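Notas para la charla – bloque 2, el sueño y quienes lo venden

Empezar por la cifra de Cundico: 69 % de clientes que «duermen mejor». Preguntar a la sala: ¿mejor que quién? No hubo grupo de control. Encuestaron a 318 compradores, todos con el colchón ya pagado.

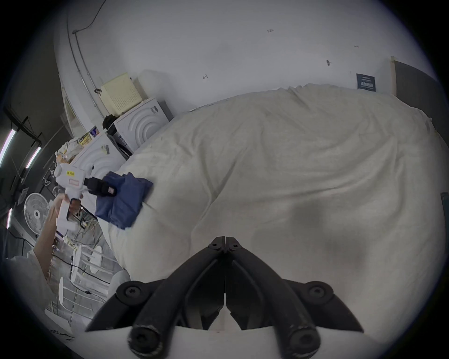

Pausa. Luego, la aplicación Fovo: da una nota cada mañana y no explica cómo la calcula. Nomura la probó 35 noches y sigo sin ver qué mide.

Si Hirano pregunta por la melatonina, remitir al bloque 3. No prometer nada – tampoco yo tengo los datos.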